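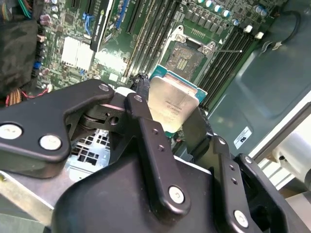 Kirnitz server board, single socket: my review after one summer of use

By Gøran Berge

I bought this board in July to replace an old one in the storage server at our office. I paid 745 euros for it, without processor and without memory. For me this is a lot of money for one board, so I read many reviews before, and most of them were only the list of specifications copied from the box. I will try to write about the things I wanted to know myself.

First, the look. The Kirnitz is a plain green board. There are no lights and no plastic covers with drawings on them. The socket sits between two banks of black memory slots, and the slots have white latches, so it is easy to see from above if one of them is still open. I like this very much. On my previous board everything was black, and I have more than once closed the case with a memory module that was not fully in.

The socket

This is the part I was most afraid of. The contact pins are in the board and they are very thin, and a bent pin can mean the end of the board. Kirnitz ships it with a plastic cap over the socket. The cap was tight on mine and I needed to use my fingernail to lift it. Please keep the cap, you will need it if you ever send the board back.

The retention lever is thin but it feels strong. You push it down a little and to the side, and it comes up. Then you open the load plate. The processor has to go straight down, without any sliding. Hold it by its sides, look for the triangle in the corner, and let it rest in the socket by its own weight. Do not press on it. When you close the lever there is quite a lot of resistance, more than I expected, and a small creaking sound. The first time I stopped and opened it again to check. Everything was fine, and the manual even mentions the sound, but on a later page.

My first installation took 30 minutes for the processor alone, and most of this time I was looking at the pins with a lamp. The second time, when I changed to a bigger processor, it was done before my coffee was cold.

Cooler and temperature

I use a Torvik tower cooler. It fits, but the distance to the nearest memory slot is small, and I can get my finger to the latch only on one side when the cooler is mounted. So put the memory in first. With the fans at low speed the processor stays at 50 degrees during the nightly backup, and the room is not cold. I have no complaint here.

Memory

I started with modules from Zestel. The board accepted them but ran them at a lower speed than is printed on the label. After an update of the firmware the speed was correct. The first start with new memory takes several minutes with a black screen. I did not know this and I switched the power off two times, because I thought something was broken. Have patience and leave it alone.

The manual

It is a PDF of 427 pages, and the paper sheet in the box has only a drawing of the connectors. The English is good. What I miss is a proper index. The information about which slots to fill first is placed far behind the chapter on installing memory, and I found it only with the search function. For someone who builds a server every week this is no problem. For me, it was a full evening.

What I do not like

The remote management page is slow. After I log in I wait long enough to forget what I wanted to do. The fan settings are hidden in a menu with a strange name, and they went back to default after the firmware update, so on a Wednesday morning my colleagues asked me why the closet sounded like a vacuum cleaner.

The front panel connector has very small labels. I am past the age when I can read them without help.

Compared to the Jusano

I had the Jusano board on loan before I decided. It is cheaper and its management page is much faster. But the lever on its socket was loose from the beginning, and I did not trust it with an expensive processor. If you find one with a good lever, it can be the better choice for a small office.

I give the Kirnitz four stars of five. I would buy it again, and I have already put the old board on the shelf for spare parts.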